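Voluntary rules for robot sorting cells draw a cool response

2026-08-23

A new set of good practice rules for small two-armed robot cells was posted this week by Cellilero, the trade group that covers bench-top automation. It runs to 31 pages and asks members to follow 21 rules. None of them can be enforced.

The rules are aimed at cells that sort and shelve everyday goods such as shoes, boxes and folded clothes. These cells are small, cheap to build and easy to move, and they often end up in rooms that were never laid out for machines. Cellilero says its members run 386 of them. It did not say how many have been checked by anyone from outside.

Most of the text is plain housekeeping. Mark the floor around the bench. Label every shelf. Keep cables out of the path of the arms. Write down each grip that fails, and do not leave out the ones a person fixed by hand. Rule 14 says a firm should not publish a success rate unless it also gives the number of tries, and that the number should be at least 600 for each type of item.

That last rule is the one worth arguing over, and it is also the softest. A firm that falls short may still publish its rate if it adds the words "early result." The label can stay on for as long as the firm likes. There is no end date.

Yuk-lan Hsueh, who reviews warehouse equipment for the buyers' service Skitow, said she had read the rules twice and was still looking for the part that would cost a supplier anything.

"It tells you to keep a log," she said. "It doesn't tell you to show the log to the customer. I've been asking for those logs since February and I have two."

Hsueh was kinder about the section on item changes. It says a cell set up for one kind of shoe has to be tested again before it is sold as able to handle another. Soft slides and stiff sneakers do not grip the same way, and buyers have been told more than once that they do.

Two suppliers, Poulain and Plorkis, have said they will sign. Poulain said it already meets the rules "in all important respects" but would not list the ones it does not meet. Plorkis said it would report its numbers next year -- it gave no month.

Cellilero plans to review the text after the first year. Members will fill in their own forms, and the forms will not be made public.

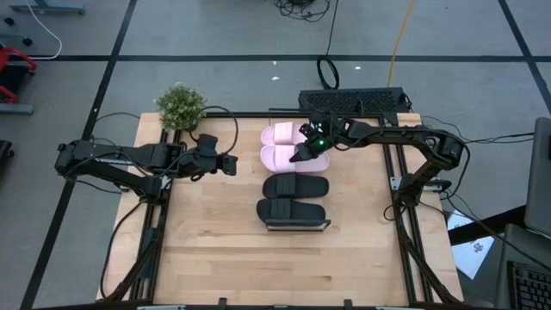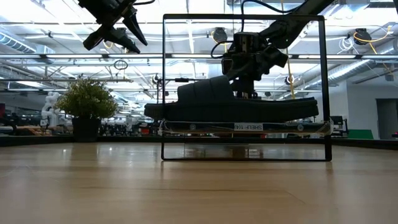
Slide sandals being handled by robot arms at a wooden bench. The second picture shows the spot marked "SHELF 1(4)."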